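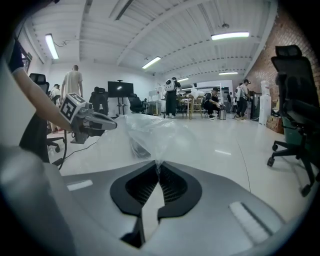 Figure 1. Clear plastic at the gripper, with office chairs and a wooden table further back.

Plomier Shared Office Series: Wastebasket and Liner Records

Scope and content

Series consists of records of routine tidying in a shared office, with emphasis on plastic bags and small wastebaskets. It contains 238 sequences, of which 214 have been reviewed. Each sequence is accompanied by a short written note on the activity. The series was compiled by Delwyn Tawhiri and reviewed by Leszek Dudek.

Furnishings

Furniture was left as the office staff normally keep it - chairs were not moved to clear a path, and items on tables were not sorted beforehand. Users should expect differences in seating and floor clutter between sequences.
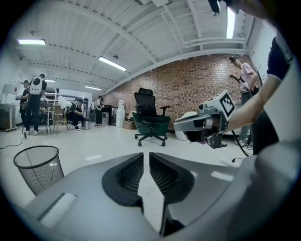

The same practice applies to wastebaskets, which are recorded wherever they happen to stand. Notes use the term "wastebasket" for open mesh containers and "bin" for all others. The colour of a container is given only where two of the same type are present.

Terms used in the notes

Open: the mouth of the bag is held apart.
Fit: the bag is placed in the container and its rim folded over.
Gather: the bag is drawn together at the top.
Set aside: the bag is laid on furniture or on the floor.
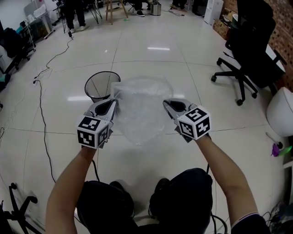

Figure 2. Clear bag held by its upper edge, black mesh wastebasket behind.

Arrangement and access

Sequences are numbered in order of receipt, and notes are filed under the same numbers. Notes are up to 300 words in length. Written notes were last revised on Sep 28, 2024. Corrections to labelling may be sent to the Plomier records desk, quoting the sequence number and the term in question.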